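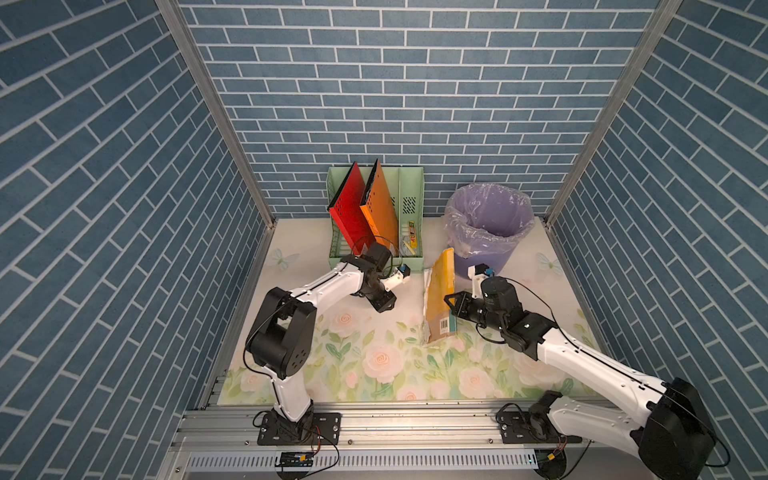
Every supplier who has sent me a gripper to try has also sent me a number for it. Ellus prints 95 on the front of its brochure, as in ninety-five per cent of picks completed, and Cistalport talks about 1,421 hours between failures. I have no reason to think either firm is lying. I do think both numbers were earned on hard plastic blocks.

Give the same gripper a padded envelope and see how far the brochure gets you. A mailer has no fixed thickness. Squeeze it near the edge and you are holding two layers of paper and very little else; squeeze further in and you are fighting the padding. A plain parallel gripper can hold one upright by its edge, and I'm happy to grant that. Holding is the easy part. What I want to know is what happens when the arm has to turn it, hand it to its twin or drop it in a bin with a plastic liner folded over the rim, and on this the sales literature goes quiet.

Shahab Shokri, who has bought more of this equipment than I have, thinks I am being unfair. His view is that fingers are cheap and the real money should go on the controller. He likes the Gerholm one. I tried it through August against the older Hsieh unit, 40 runs on each, same arms, same black fingers, same sensor above the wrist. The Gerholm moved more smoothly and was nicer to set up. It also dropped the crumpled packaging about as often as the Hsieh did, which is to say far too often for the price.

Clear plastic is where I lose patience. It shines, it folds, it changes shape the moment a finger brushes it, and a depth camera can look straight through it. Yet it turns up in every parcel room in the country. A test that leaves it out is a test of something else.

Then there is the matter of 2 arms. We are told a pair can do what one cannot, and for opening a bag or steadying a box I can believe it. Much of the time, though, one works and the other hovers. You have paid for both, wired both, and given up half your floor to their elbows.

I would buy the cheaper gripper, keep the Hsieh for another year, and ask every salesman to bring his own envelope.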